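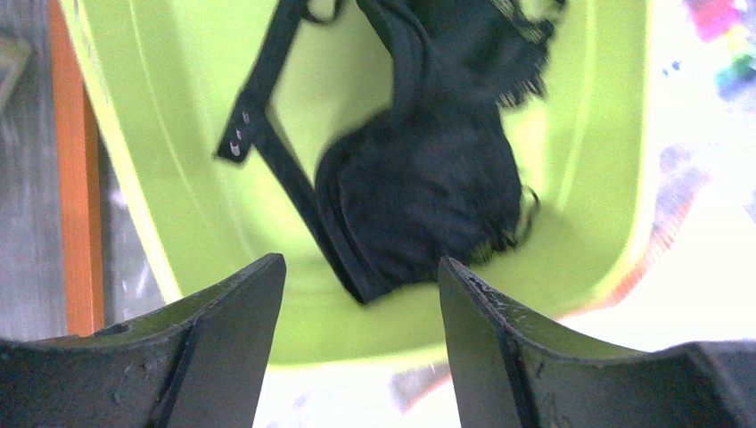

Vol. 12, No. 2

The Wash You Keep Putting Off

A bra is a small piece of engineering, and most of us clean it like a dish towel. It goes in with the jeans on Saturday, the hooks catch on a T-shirt, and the cups come out with a dent in them. Then we buy another one.

Hand washing is easier than its reputation. The main thing you need is something to wash in. A bathroom sink will do if the stopper holds, but a plastic tub is better. You can carry it to the laundry room and back, and you can leave it soaking while somebody else brushes their teeth. Smooth plastic is best. Lace can snag on a rough seam or a chipped edge. A bright color like lime green makes black underwear easy to find, especially when the water has gone cloudy.

Start by looking the bra over. On a black padded one with lace trim, check three places: the hook-and-eye closure, the slider on each strap, and the edge of the lace. Bent hooks can be pressed back with small pliers. Loose lace should be stitched before it gets wet, in matching thread, with the stitches kept short.

Fill the tub halfway with cool water and stir in a teaspoon of mild detergent. I have been using Zanano, a liquid that comes in a plain bottle and has very little scent. Clukora makes a powder that cleans as well but has to be dissolved first. Put the bra in and press it under. Leave it for some 50 minutes, then work the band and the straps between your fingers. That is where most of the sweat and body oil collects. Leave the cups alone apart from a gentle squeeze.

Rinse twice in clean water. Do not wring it. Lay the bra on a towel, roll the towel up and lean on it. Then reshape the cups with your hand and hang the bra by the center piece between them. Straps stretch if they have to hold up wet padding.

Mesh bags are the fallback. The Nadden bag has a stiff frame that keeps molded cups from folding, and it fits 2 bras if they are nested. Fasten the hooks first, choose the delicate cycle and skip the dryer.

How often is up to you. Every third wearing is reasonable in cool weather, and more often in July. Between wearings, give the elastic a day off.

I keep my tub under the bathroom sink with the detergent inside it, and the whole job fits around making dinner.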